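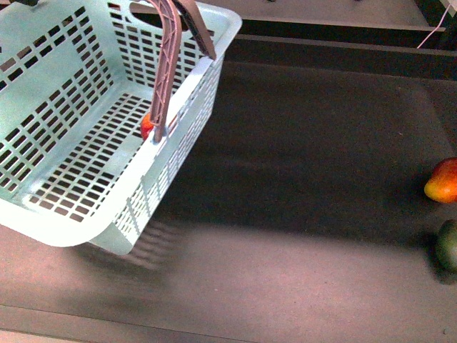

We use cookies to improve your visit and remember your login. By continuing to browse you accept our cookie policy. Accept / Manage settings

Arm drives into basket handle, no fault raised

coten_nights
ok need some eyes on this. Fruit pick and place, arm puts fruit into a plastic basket. Ran fine at low speed. Bumped the speed up and on cycle 398 the gripper came down on the basket handle and just kept pushing. No collision stop, no fault in the log, nothing. I hit the e-stop by hand. Gripper finger bent, basket skidded, mango on the floor.

Force limit is set. I checked it twice. Controller is the Economou one, stock firmware.

vkatsaros
Which frame is the force limit in? Tool or base? If somebody changed the payload and didnt re-zero, the limit is junk.

coten_nights
Tool. Payload was re-zeroed in February. Not since, now that you say it.

hustuna_dan
Forget the force limit for a sec. Why is it anywhere near the handle. That's a vision problem. Those baskets are all holes, depth camera sees straight through the slots to the table and the floor of the basket comes out as mush. Had the same thing with wire bins.

vkatsaros
Disagree. Vision is going to be wrong sometimes, you plan for that. Arm pushing on something with no stop is the actual fault here. Fix that one first.

hustuna_dan
Didn't say don't fix it. Said it wouldn't have got there.

coten_nights
Both fair. More detail: handle isn't in the basket model at all. Model is rim, walls, floor. The handle has that cross-braced ribbing and we figured it would fold down out of the way. It doesnt, not reliably. It leans over the inside and the planner thinks that's free air.

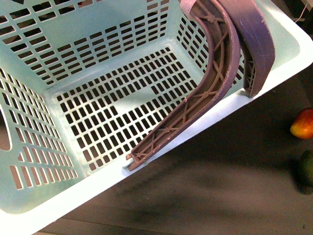

So fruit that goes in close to the rim ends up right by the handle pivot, and the approach path goes through it. Can move the drop point toward the far wall, but then reach gets tight.

rasa_s
Take the handle off?

coten_nights
Customer baskets. Have to run them as they come.

rasa_s
Then model it as a keep-out over that whole side, both arms of it. Ugly but works. We did that at Urthorpe, lost a bit of cycle time and that was it.

And please tell me the cell is locked out right now. You said you hit the stop by hand, were you inside the guard??

coten_nights
Outside. Reached the button on the post. Yes locked out, tag's on.

rasa_s
Good. Write it up anyway, even with no one hurt. Rasa Sproģis here btw, I do the safety sign-offs, DM me if you want our form.

vkatsaros
+1 to the form. Also check the filter on the force signal. Default on ours was so heavy that a slow push read as drift and got zeroed out. Might be why the log is clean.

hustuna_dan
he said it was at higher speed tho

vkatsaros
Approach is fast, last bit before release is slow on most of these. Coten, what's the final segment?

coten_nights
...slow. Didn't change that one, only the transfer move. Ugh. Pulling the filter settings now.

coten_nights
August 23, 2020 update: filter was on the heaviest setting AND the payload was off by a lot, still had the old gripper in there. Re-zeroed, filter down 2 steps, pushed the tool into a foam block by hand-guided jog and it trips now. Handle keep-out is in too. Not going back to full speed until it does 2,000 cycles clean.

hustuna_dan
still say the depth on that basket is garbage, post a point cloud

coten_nights
will do, cell's down till the new finger shows up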